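Section 4: Your first tidy-up run

Right, you've got the arm bolted down and the Kuvodia software talking to it (if not, go back to section 3, I'll wait). This is the bit where it picks things up, and I'd like you to go in with sensible hopes. People ask me all the time whether one of these can clear a kitchen yet. Mine can empty a bin of odds and ends, slowly, on a good day. It can't do my kitchen.

Before you start you need two bins side by side, clamped so they can't creep, and a handful of household things that won't matter if they get squashed. Bowls, cups, brushes and rubber toys are all good. No glass please!

1. Put your objects in the main bin and leave the second one clear. Tip them in so they land any old how, because laying them out neatly teaches you nothing about real mess.

2. Open the Dreltham panel and choose Slow. I know, I know. Leave it on Slow for the first 20 picks anyway.

3. Check the hoses and cables by moving the wrist by hand through its full turn. They should swing freely with a bit of slack left over. If a loop pulls tight, tape it back and try again.

4. Press Find. Each object should get a coloured outline on your screen. Two things lying on top of each other often get one outline between them, so nudge them apart or just press Find again.

5. Press Pick and keep one hand near the stop button.

Caution: keep your fingers out of both bins while the green light is on, even if the arm looks as though it's finished. It pauses to think between moves and the pauses can be long.

6. When the bin is clear, save the run. The log holds 2,000 picks and then starts writing over the oldest ones.

Note on bowls: a tilted bowl is the hardest thing I've given mine. The gripper wants to close on the rim, and if it comes in a touch too low it pushes the bowl along the floor. Set Rim Height to 17 in the Bristum menu and it behaves much better. Shiny insides confuse it too, so turn off any lamp that's right overhead.

Note on soft toys and rubber ones: drop the grip force a notch or they ping out sideways. I fished one out from behind the bench on Saturday.

If you see error 286, the arm has lost track of where the bin is. Run the Shojaei corner check again (section 2) and carry on from step 4.
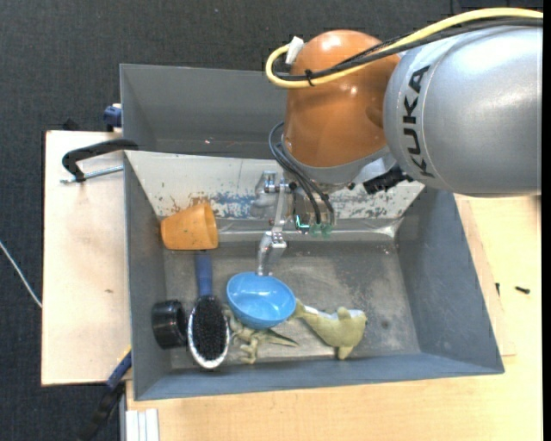
Can I leave it to clear the washing-up while I'm out?

Not yet. Wet plates, cutlery and anything breakable are still beyond this set-up, and you need to be next to the stop button whenever it's running. Stick to dry, tough things in a bin for now.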